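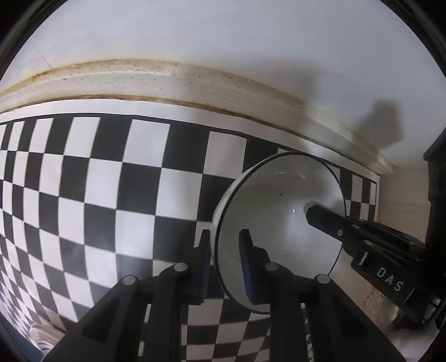

Duvska replied that the white bowls with the dark rim had been washed twice before they were returned to the shelf, and asked whether small dark specks inside a bowl were sufficient grounds for a ticket.

Support desk, March: They are. Any speck that remains after a normal wash is to be recorded. Please wipe the inside with a damp cloth and a little baking soda, rinse, and let the bowl stand for 10 minutes before checking it again under good light. Specks that do not lift are to be treated as glaze marks – the bowl may stay in use provided the surface is smooth to the fingertip.

Status: open, pending recheck.

The trim strip along the back shows brownish-yellow staining and small dark specks on its upper seam, with a darker brown line along the lower one.
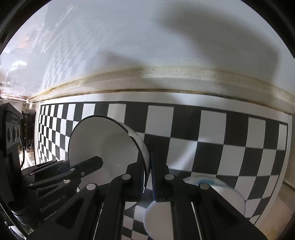

Furaseo Annex, March

Clean the upper seam first with a soft brush and warm soapy water. Do not use scouring pads on the glossy panel. If the brown line on the lower seam remains after 40 minutes, refer the trim to Magagula for resealing. Bowls should be kept off the surface until the seam is dry.

Status: bowl, awaiting recheck; trim, assigned.

Updated in March, 7 a.m.
By the Plisell Support Desk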